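3.2 Setting and participants

The study took place in four after-school settings, which we call Rirnadard, Nekano, Duan and Andberg.

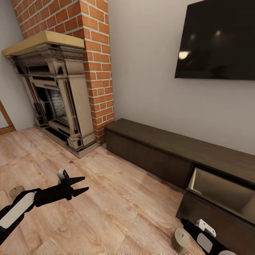
Figure 2. Corner of a living room with a brick chimney breast and fireplace (computer rendering).

All four take children from the end of the school day until the evening, and all four offer a snack, a quiet period for homework and a longer stretch of free play. They differ in size and in how they are staffed. Rirnadard and Duan are run by the schools whose pupils they serve. Nekano is a private provider that collects from three schools by minibus, and Andberg is a parent-run group with one paid leader.

Consent forms went out to 183 families in the first half of the autumn term. Forms were returned for 178 children, and these make up the sample. Children joined and left during the year, as is usual in this kind of care, and we kept the records of those who left up to their last session. Ages ran from 6 to 11.

3.3 Session records

Staff filled in a one-page record at the end of each session. It asked what was on offer that afternoon, which activities were led by an adult, and whether any child had asked to stop an activity or move to another. The form was drafted by Bheki Oosthuizen and tried out at Duan in July, during the holiday scheme, after which the question on noise was dropped and the one on collection times was reworded. Staff at Duan had read 'collected' as the time the parent arrived, while we had meant the time the child left the building. On some afternoons the gap between the two was long.

We received 476 usable records. Records were left out if the date was missing or if the part on adult-led activities was blank. Most of those left out came from Andberg, where the leader often completed the form at home, and we return to this in section 5.

3.4 Coding

Each activity was placed in one of 6 groups: homework, outdoor play, indoor free play, organised games, art and making, and food. Where two things were going on together, such as drawing at the snack table, both were coded. Reading gave us the most trouble. At Nekano it was part of homework time, but at Rirnadard children chose books during free play and staff did not think of it as schoolwork. We coded reading by where it fell in the session - a rough rule, but one that two coders could apply in the same way.

Disagreements between coders were settled by going back to the written record. If it did not help, we asked the member of staff who had signed it, provided they still worked at the setting.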